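Subject: Re: Clearing the table before the October visit

To: house-list
Reply-to: list

Sorry for the slow answer, on the bus and typing with one thumb. Answers to the earlier message mixed in below, then a few things of my own at the end.

> Hi all. I have the front room down for Sunday afternoon and I'd like the table
> cleared by then. Last time I got here and there was somebody's lunch on it,
> a hat, two chargers and a jigsaw with the sky missing. It took me most of
> an hour to put it all somewhere, and then I had three people asking me where
> "somewhere" was.

Yes, the jigsaw was us. Sky has been found, it was in the Khokhar box with the board games. It's all back together in one bag now, on the hall shelf, please don't tip it out to check.

> Can we agree on what happens to stuff that gets left? Last year's list said
> we keep it for a month but I don't think anybody has looked at that list
> in a long time. I don't mind what the rule is, I just want one.

A month is too long. I'd say 7 days in the hall basket, then it goes to the Clasley swap shelf. Food is different. Sealed food gets three days, open food goes out the same evening, no discussion. We had ants in June and I'm not doing that again.

Anything with a name on it, we put a note on the list first. Keys and glasses stay in the kitchen drawer for as long as it takes.

> Also the tablecloth. Is it washable? There's a mark near one corner and
> I didn't want to be the one who shrinks it.

Cold wash, by itself, no dryer. I did it in spring and it was fine. The fringe is the problem, it ties itself in knots and then you sit there with a comb. Put it in a pillowcase and knot the end, much better. Hang it over the rail in the yard and pull the fringe straight while its still damp. If you iron it, iron the middle and leave the ends alone.

The mark is tea I think. Try dish soap before you wash, leave it an hour. If it doesn't come out, turn that end to the wall.

> And could we move the folding screen? I always seem to be walking round it.

Would rather not. Draft from behind it is bad once it gets cold, and the hinges don't love being carried. Fold it flat first if you really have to, two people, one at each end. Last panel can be turned in or out depending how much room you want, that should be enough for Sunday.

> Last thing, do we still owe Lallow for the chairs?

Paid. 65 for the lot, receipt is in the blue folder. They want them back stacked, not just leaned in the van.

OK, my own stuff. 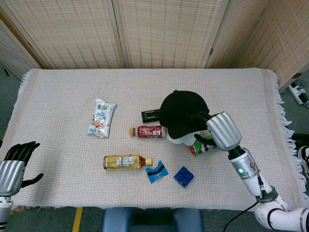 Baseball cap, black. Snack bag with peanuts or some kind of nuts on it. Small bottle, red label, yellow-orange cap. White plush toy. Little green and white packet with a cartoon panda on it. If one of those is yours, write back to the list or just come and get it. Front room table for now, going in the basket before Sunday. There's a black plastic thing with two grooves down it too, looks like a clip or a holder? No idea what it goes with, so if you've got something at home that won't close or stay up, speak now.

The snack bag and the bottle I'm counting as food until somebody tells me different, so three days on those. The plush I'd hang on to longer than the 7, somebody small is going to want it back. I'll put it up on the bookcase where it can be seen.

Please don't add to the table in the meantime! If you need a surface use the one by the window, and take your things home with you.

Other bits, quick:

- the Genia people asked if they can have the room one evening a week. I said ask the list. So this is them asking the list. No reply from anybody by the weekend and I'll tell them yes
- flyers: 3,000 is what the printer will do at the cheap price. We do not need 3,000 flyers. Does anyone want to share the run with us?
- hall basket has a broken handle, carry it from underneath
- we're out of trash bags again, I'll get some on the way

Will be there from ten on Sunday if anyone wants to help set out chairs. Side door, front one is sticking agian.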